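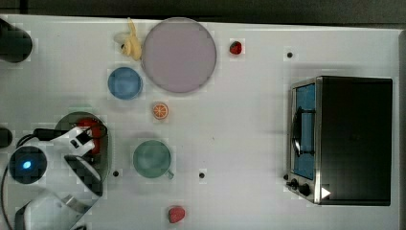

What should a play kitchen shelf hold for a group of four- and five-year-olds?

Enough dishes to set a small table, a few pieces of food that children can name, and one appliance with a door that opens. Most groups do well with less than they already own.

Pretend Food and Dishes: Sorting Out the Play Kitchen
2023-04-12
By the Hulow Toy Library

The play kitchen sets are the most borrowed items at the Hulow Toy Library, and they come back in the widest range of conditions. We spent part of the spring going through all of them, both at Hulow and at the Stodgate branch. These notes are for families and child care providers who borrow a set, and for anyone sorting out a kitchen corner at home.

Start with the dishes. Plates, bowls and mugs get more use than any other part of a set. Children stack them, serve on them, carry them to other rooms and use them as hats. We now pack plates in more than one size, because a large plate becomes the serving platter and a small one becomes somebody's dinner. Different colors help too. A child who can't yet read a label can be asked to find the blue bowl or the green mug, and cleanup goes faster when each color has its own spot.

Colanders were missing from several of our older sets and we have put them back. They are good for pretend washing and draining, and plenty of children like them just for the holes. If you use one at a water table, let it dry before it goes in the bag.

For food, fruit is still the easiest place to begin. Bananas, strawberries and orange slices are known to nearly every child who comes in. Food that is hard to identify tends to stay at the bottom of the bin. We took out a number of gray and brown pieces that none of us could put a name to.

Please check small pieces before giving a set to children under three. Anything that fits inside a toilet paper tube should be put away. The toddler bags at the Stodgate branch have a yellow tag and contain larger pieces only.
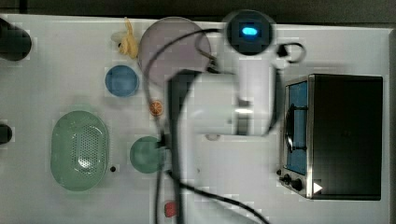 Dishes, a colander and the toaster oven on a white tabletop.

The toy toaster ovens go out separately from the dish bags. They take up a lot of shelf space, and some families already have an appliance at home. Ask at the desk if you want one. Before you lend or borrow any toy oven, open and close the door a few times and try the knobs. A door that sticks will be forced sooner or later, and the hinge is the part we have the most trouble replacing. If yours sticks, tell us when you bring it back. There is no charge for ordinary wear.

Set the oven toward one side of the table so there is room left for the dishes. On a narrow table it is better to put it on a shelf or a low stool nearby. Two children can usually share one oven if there are enough plates to keep the other one busy.

Cleaning is simple. Wash plastic dishes in warm water with dish soap, rinse them and leave them on a towel. Wipe play food with a damp cloth and don't soak it, as some pieces take in water at the seams and smell bad later. Ovens should be wiped only. Please don't run any of our toys through the dishwasher. We lost a full bag of cups that way last winter.

Every dish bag has a card inside listing what belongs in it. Check the card when you pick up the bag and again before you return it. Stray pieces can go in the drop box by the front door, and we will match them up. The fee for a lost piece is 60 cents. Lost ovens are charged at cost.

Loans are for three weeks. Child care providers may keep a set for up to 9 weeks if no other family has asked for it. The Lund Street building will be closed for floor work the first week of June, and returns that week should go to Stodgate. Nothing will be marked late.

We can use more plates and bowls in good condition. Please bring them washed and dry. We are not able to take stuffed food or anything with a battery compartment that has leaked.

Filed under: Pretend Play, Borrowing Tips

Contact the Hulow Toy Library at the front desk, Lund Street | © 2023 Hulow Toy Library | Back to top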